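The Open Day

Amedeo Sartori got to the Cavley building early and sat in his car until the doors opened. The invitation was in his coat pocket. He had printed it because his daughter told him to, and the girl at the front desk never asked for it. She gave him a sticker with his first name spelled right and pointed him down the hall.

He had washed dishes, bused tables and then run the back room at Mancuso's for most of his working life. The restaurant had closed in July. The new owners of the lease were going to open a cafeteria in the same space, and they had told him there might be work for a man who knew the building. They had also told him to go look at Trellis.

Trellis was what Cavley called its table robot. The brochure said it could clear, sort and set. It gave a price per month, which was 2150 dollars, and Amedeo did what everyone his age does with a number like that. He set it next to his old pay. It was less.

The demonstration was in room 16. Folding chairs had been put out for the visitors, and a screen hung at the front so that people in the back could see what the robot saw. A man from Cavley named Wustari was in charge. He wore a gray sweater and talked fast.

"We're going to do plates," he said. "Plates look easy. They are not easy."

A woman in the front row asked what was hard about them.

"They're flat," Wustari said. "There's nothing to hold on to. And a white one on a white table is about the worst thing you can hand a camera."

Amedeo thought about that. He had picked up plates in the dark once, during a power failure, with a full dining room. He had done it by running the side of his hand along the cloth until it bumped a rim. He didn't say so.

Wustari said something to a young man at a laptop, and the arms moved. They were slower than Amedeo had expected. The screen showed the view from the right wrist, and the table swung around on it until he felt a little seasick. Then the picture steadied.
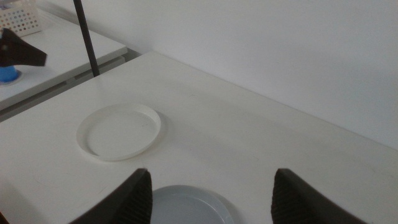 The view from the right wrist, with the blue-gray plate between the fingers.

"It has two to deal with," Wustari said. "It's starting with the one close in."

The fingers had ridges on the inside, like the sole of a shoe. Amedeo leaned forward in his chair. The white plate sat farther back, and if you let your eyes go soft it nearly went away. Only the edge and the shadow kept it there.

The fingers came down. One of them touched the rim and the plate slid an inch toward the wall. The arm stopped. It backed up, waited, and came down again from a slightly different side, and the plate slid again.

"That's normal," Wustari said. "It'll retry."

Someone behind Amedeo whispered that her kid was faster. A man laughed. On the third try one finger got under the rim and the other closed on top, and the plate came up off the table at a slant. A few people clapped. The arm carried it off to the side and let it down with a click.

"How many times has it done that?" Amedeo asked. He had not planned on speaking.

The young man at the laptop looked at his screen. "With this set of plates, 2803," he said. "1249 of those were clean on the first try."

"That's less than half."

"Yes, sir."

"We'd have fired a kid for that," Amedeo said, and people laughed, but he had not meant it as a joke and the young man seemed to know it.

"What would you do differently?" the young man asked.

Wustari looked at the clock. He let it go on anyway.

Amedeo got up. His knee was bad and it took him a moment. He walked to the front and asked if he could touch the table, and Wustari had the young man stop the arms first. Then Amedeo put two fingertips on the far edge of the white plate and pressed down. The near edge lifted by the thickness of a coin. He slid his thumb under it and had the plate in his hand.

"You push down on the side you don't want," he said. "Then it gives you the other side. It has to have a rim that tips, though. Some of them don't. Mancuso bought a set once that didn't, and we broke them all by spring."

The young man asked him to do it again. He did it again. The young man wrote something on the back of an envelope and asked whether it mattered how heavy the plate was, and Amedeo said of course it mattered, and told him about the oval platters.

The rest of the visitors went on to the next room, where there was coffee. Wustari went with them. When he came back for his jacket, Amedeo was still at the table with the sticker peeling off his coat, moving the white plate a few inches at a time and setting it down in a new place.

"Now try it from there," he told the young man.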